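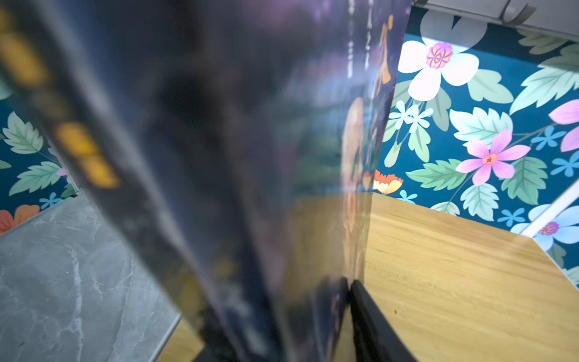

Who can use the Filwood Bowel Screening Letters set?
Anyone working on clearer health information can use it, including charities, students, GP practices and people who are simply curious about how invitations to screening are worded.

Filwood Bowel Screening Letters
Data card, version 2
Last updated Wednesday, September 22, 2021

What is in it

There are 3,349 short comments from people who read a practice letter inviting them to do a bowel cancer screening test at home. Each comment is tied to the letter the person read, and we had 7 letters in all. Some are one page, some run to two, and the plainest one (letter D) is so short that several readers turned it over looking for the rest!

We love this set. People wrote with such warmth about parents and partners who had been through treatment, and they were wonderfully blunt about words like "specimen".

Files

comments.csv – one row per comment
letters.txt – full wording of every letter, in order A to G
themes.csv – the theme given to each comment by our readers
notes.txt – spelling choices, odd cases, things we changed our minds on

Columns in comments.csv

id: a number with no meaning outside this set
letter: A to G
age_band: ten-year bands, blank if not given
comment: the words as typed, with names and places taken out
long: "y" if the comment runs past 300 characters

How it was gathered

Comments came in through an online form run by Quaye, and on paper at drop-in mornings in Brimar. Paper ones were typed up by hand. We kept people's own spelling, so please expect "colonoscopy" in more forms than you thought possible.

Each comment was read by two people. Where they disagreed on the theme, both are listed, split by a semicolon.

What changed in version 2

Letter F had the wrong closing paragraph in the February release. That is fixed.
Blank comments removed.
The Distell theme list replaces our old one, so theme names won't match version 1.

Please don't

Use it to work out how many people take up screening – the letters were for practice and no test kits were sent. Please don't try to trace anyone from their comment either.

Known gaps

Few comments from people under 50, and all of them are in English. Letter G went out last and has the fewest replies.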